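Opinion > Town life > Letters and essays

Keep the small library open in the evening

by Štěpánka Šťastný

I moved to Mosgate 16 years ago, and the first card I received here was a library card.

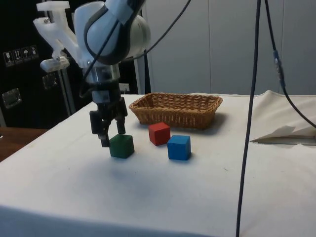

Now the council wants to close the reading room at 3 in the afternoon. They say that few people come later. I think they ask the wrong people. Who works until five cannot be counted at two.

My neighbour Ionuț Ilie learned his English at the long table by the window, always after his shift. He has signed our letter, together with 464 other readers. For a town of our size I find this a serious number.

It is true that heating costs money. But a closed room also costs something, only later, and in another budget. I would accept shorter mornings. I would even accept a small fee for the evenings, if children stay free.

Last updated: November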